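Skondis Prerno Fridge Deodorizer, Twin Pack

Sold by: Hailu Home Supply
Item no. 1456
In the box: 2 canisters, 1 wall hook, instruction leaflet
Status: in stock, usually ships the next working day

We'll start with what the maker claims, so you can see why we rewrote this page. The carton says the Prerno "eliminates all odors" and "keeps produce fresh longer." We sell it, we use it, and we don't believe either of those as written. It is a plastic canister full of activated carbon. Carbon takes up a fair number of smells. It does very little about a leaking pack of chicken, and it will never tell you that the leftover rice should have gone out with the trash.

So what do you get for your money? A vented canister that stands up or lies flat, with a twist lid and a refillable core. The core is heavier than the paper sachets most stores carry, and that is the main argument for it. Sachets tend to get lost behind the mustard and stay there until somebody moves house.
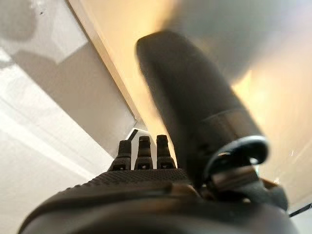 Plain black, textured for grip.

How we tried it

Norbert Kollár, who does our buying, left a cut onion on a saucer in the staff fridge overnight, once with a Prerno on the middle shelf and once without. He says the difference was obvious. Iulian Mihăilă sniffed the same fridge both mornings and thought it was small. We aren't a laboratory, and two noses is not a study. Our own view is that it takes the edge off onion, cheese and stale air, and that fish wins.

The freshness claim we can't support at all. The maker points to ethylene, the gas that ripening fruit gives off, but the leaflet has no figures and our emails asking for some got us a brochure. If you want your lettuce to last, dry it properly and keep it away from the apples.

What about the airflow vents?

There are vents on both ends. The carton shows little blue arrows rushing through them, which is optimistic for a canister with no fan. Air reaches the carbon because fridge air moves around anyway. Put it somewhere open, not wedged between two cartons of milk, and keep it clear of the outlet at the back where frost can form. 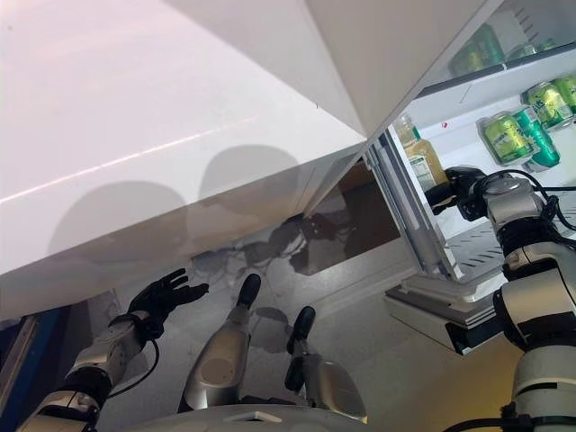 How long does one core last in an ordinary family fridge?
Plan on 3 months. The leaflet says six, but in our fridge the effect had faded well before then, and a core left in a strong-smelling fridge goes sooner. Write the start date on the lid with a marker.

Refills and running cost

Refill cores come from Skondis only. The Kundia core looks the same size in the catalog and does not fit — the collar is too wide — so please don't order it on the strength of a forum post. We took back a lot of those in June.

Before you decide, work out what a year of refills costs you and compare it with an open box of baking soda. Baking soda is weaker in our experience, but it's cheap and already in your cupboard. For a second fridge in the garage that mostly holds soda and beer, we'd go with the box.

Specifications

Filling: activated carbon granules
Lid: twist, quarter turn
Power: none
Cleaning: wipe the shell with a damp cloth, do not rinse the core
Rated life (maker's figure): 2000 hours of "active use," a term the leaflet never defines

Returns

Unopened packs can come back for a full refund. Opened cores can't, as they start working the moment the foil is off. If a lid arrives cracked, send us a photo and we'll mail a replacement lid.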